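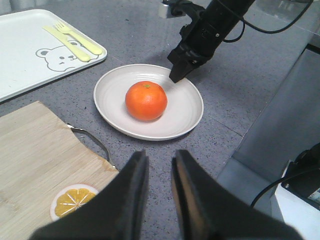

How to Keep Score at a Baseball Game
By Nayeli Zapata
2018-05-16

Keeping score by hand looks harder than it is. If you can follow a game, you can fill in a scorecard, and after a few innings most of it becomes automatic. This guide covers the basic method I use at Clovby Park and at my nephew's league games. Other scorers do some things differently, and that's fine as long as you can read your own card afterward.

What you need

A scorecard or scorebook, a pencil and an eraser. Don't use a pen. Official scorers change their minds, and so will you. The cards sold at the gate are usually good for one game. If you go often, a spiral scorebook is cheaper, and the stiff back cover gives you something to write on. A mechanical pencil saves you from looking for a sharpener in the fifth inning.

Learn the position numbers

Every fielder has a number. This has nothing to do with the number on the uniform.

1 - pitcher
2 - catcher
3 - first base
4 - second base
5 - third base
6 - shortstop
7 - left field
8 - center field
9 - right field

The one that trips people up is shortstop, which is 6 even though the shortstop stands between second and third. Write the numbers in the corner of your card until you know them.

Fill in the lineups

Get to your seat early enough to copy the batting orders from the scoreboard. Each player gets a row, with the uniform number, last name and position number. Leave the line under each name blank for substitutes. The columns are innings. The home team goes on one side of the card and the visitors on the other, so you'll flip it over every half inning.

Record the outs

A ground ball to the shortstop, who throws to first, is 6-3. A fly ball caught by the center fielder is F8. A line drive to third is L5, and a pop-up to the catcher is P2. A strikeout is K. If the batter took the third strike without swinging, write the K backward.

Put a small circle with 1, 2 or 3 in the box to show which out it was. On a double play from short to second to first, write 6-4-3 in the batter's box and mark the runner out at second in his own box.

Record the hits and walks

Most cards have a small diamond in each box. Home plate is the bottom corner. For a single, darken the line from home to first and write 1B next to it. A double is 2B, a triple is 3B and a home run is HR. A walk is BB, hit by pitch is HBP, and a batter who reaches on an error by the third baseman is E5.

As the runner moves up, darken the next line of his diamond. I write the batting order spot of the hitter who moved him in small figures beside the base. When he scores, fill in the whole diamond.

An example inning

Say Sesmont is batting in the first. Lundgren leads off with a walk, so he gets BB and a line to first. The next batter singles to right and Lundgren goes to third. Darken two more lines on his diamond, and one on the batter's. The third hitter flies out deep to center, F8, and Lundgren tags and scores. Fill in his diamond and write SF beside the F8 for the sacrifice fly. The cleanup hitter, Prundik, grounds into a 6-4-3 double play and the side is out. Draw a slash across the bottom corner of Prundik's box so you know where the inning ended.

Substitutions

Write the new player's name on the blank line under the one he replaced, and draw a vertical line in front of his first plate appearance. For a new pitcher, draw a horizontal line above the first batter he faces - on the other team's side of the card.

If you miss a play

Leave the box empty and check the scoreboard or ask the person next to you. If you still can't find out, write WW for "wasn't watching." Plenty of scorers use it.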